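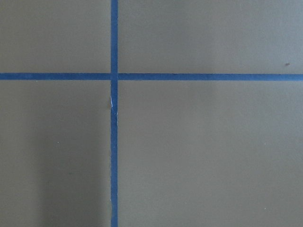

According to Declan Fitzgerald, a taped grid makes people tidier whether or not they believe in it. I had doubts about that in July and still have most of them. He ran the pilot at Turnonent, where I wasn't present, and his notes fill one page.

Home | Coursework | Reports | Archive | Contact

Marked Surfaces and Shared Tables
Vsevolod Stasiv

The Anerholm guide says that if you divide a work table with colored tape, each thing gets a place and goes back there. It gives no evidence. McGrath repeats the claim in a handout of 500 words and cites Anerholm, so the 2 sources are really one.

We used blue masking tape. Laying it straight was harder than the guide suggests, and our lines wander.
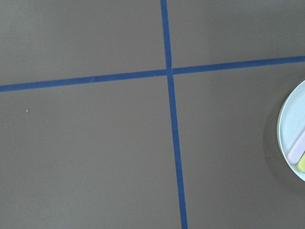 My bigger problem is with what the lines mean. A cell tells you that something could go in it – it doesn't tell you what. In our trials people treated the tape as decoration until we read them the rules, and after that they mostly asked whether touching a line counted. The guide is silent on this. We decided it did not count, and I would not defend that choice very hard.

Paper is a cheap cover, but it creases and small tears show up by the tape. A green tray and a white plate with a pink spoon and a yellow one are easy to tell apart on brown. I suspect the colors helped more than the grid did.

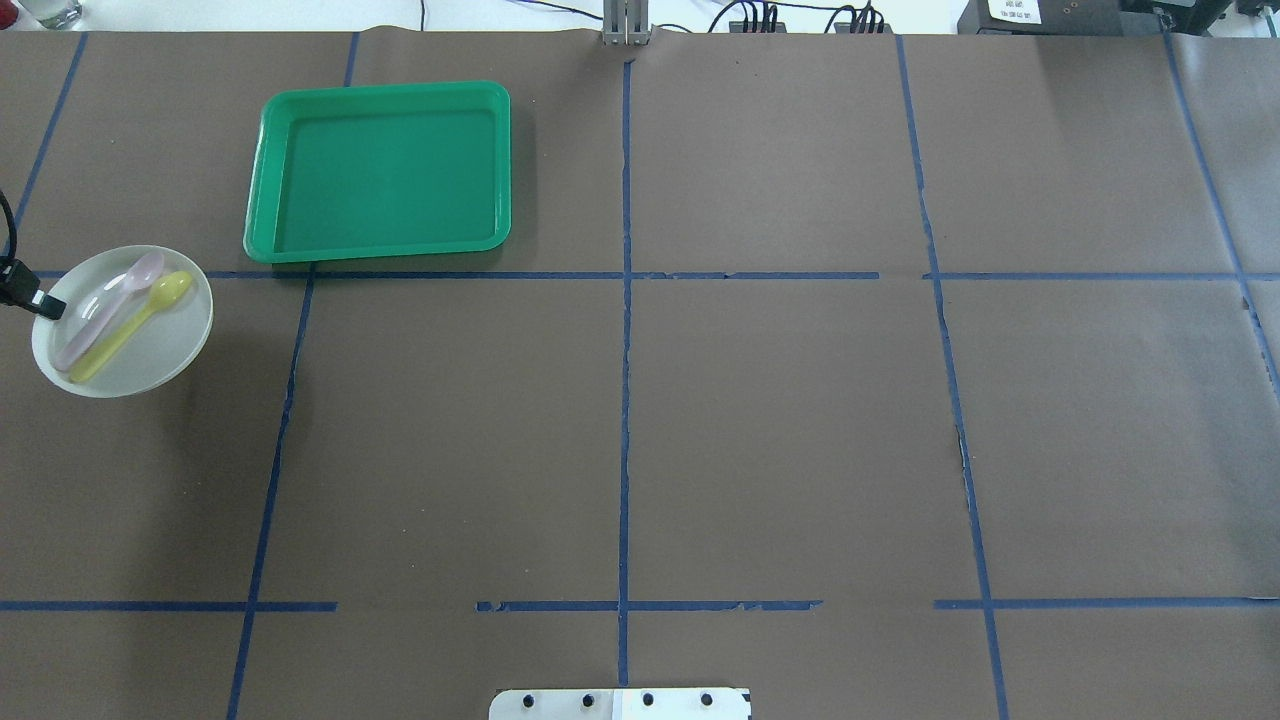

Limits

We had no untaped table to compare with. Cilitz sells a printed mat that might settle the question of crooked lines, but we did not test it.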